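Extras wanted: Kadaddale, six-part television drama

Sirnereck is casting background performers for Kadaddale, a courtroom drama set in a regional mining town. Filming starts in July and runs for 10 weeks, mostly on weekdays.

We need 63 extras in total. Most will play jurors, court staff, reporters and people in the public gallery. Applicants must be 18 or over and have the right to work in Australia. Women over 50 are strongly encouraged to apply, as the jury storyline has several featured places with a line or two of dialogue. No acting experience is required.
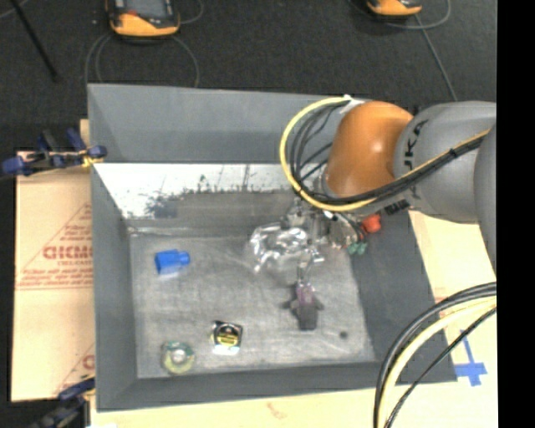 Call times are usually 5 am and days can be long. Extras are paid by the day, with meals and parking provided. Please don't cut or colour your hair between the fitting and your last day on set.

To apply, email a recent head-and-shoulders photo, a full-length photo, your height, clothing sizes and any dates you can't work. Put "Kadaddale extras" in the subject line. Agents may submit groups on one form.

Applications close at 5 pm on Tuesday. Shortlisted people will be contacted by text message.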